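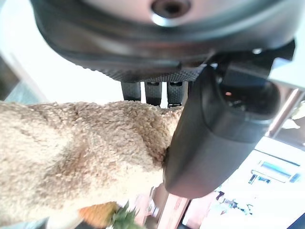

gripper on the curly tan one, carrot at the bottom

munther_h
Packing bench at our place, Condamstead. I've been on soft toys for 14 years and since November I share the bench with that arm. It does the plain picking and I get whatever it can't manage, so my day is now all awkward shapes. Anyone else's job gone like this?

laryea_lass
Same at Fallinon, only with slippers. I quite like it to be fair - my wrists stopped hurting. What I miss is the chat. There were four of us on that line and now it's me and Manon on the late shift.

T_Marchal
Wrists are a fair point but ask what happened to the other two. "Moved to other duties" at ours meant nights.

laryea_lass
One went to returns and loves it, the other left. So you're half right.

munther_h
Nobody's gone here yet. They did put the target up though, 200 more a shift, and that's for the pair of us, me and the arm. If it stops I'm the one behind.

sandrineL
That would wind me up. We got ours written down that stoppages don't count against the person. Took 2 meetings with Vindier and a lot of moaning from me, but worth asking!

T_Marchal
Get it in writing before they bring in a second one.

munther_h
Will do. Retno's our rep, I'll catch her at the 27 bus stop tonight.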